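Skolby Kitchen Pack: review notes and data card

Simulated episodes supplied by Gillia, checked by Uzma Siddiqui
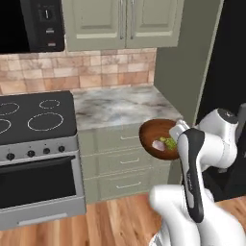

Bowl held by the rim in front of the green drawers, simulated kitchen.

What it is
A paid pack of rendered kitchen episodes for training robot arms. We were sent 756 episodes on a trial licence. The sales sheet calls them "ready for real homes". We found nothing in the pack to back that up.

Contents
episodes/ one folder per run
tasks.csv task names and written instructions
licence.txt read this before you copy anything

What we checked
Solange Assunção replayed 57 episodes from the bowl tasks. In 9 of them the success flag was set while the bowl was still in the gripper. Gillia says this is intended. The task sheet says "put down", so we count them as failures.

Doubts
The rim grasp looks tidy, but a tidy render says little about grip. Friction values are not supplied and we could not work out how food in a tilted bowl is meant to behave. Only three kitchen layouts are included, whatever the brochure suggests about variety.

Use
Fine for testing a data loader. We would not pay full price for it, or quote its success rate to anyone, until the flags are fixed.

Status
Trial copy, December 2024. Questions about the flags go to Uzma.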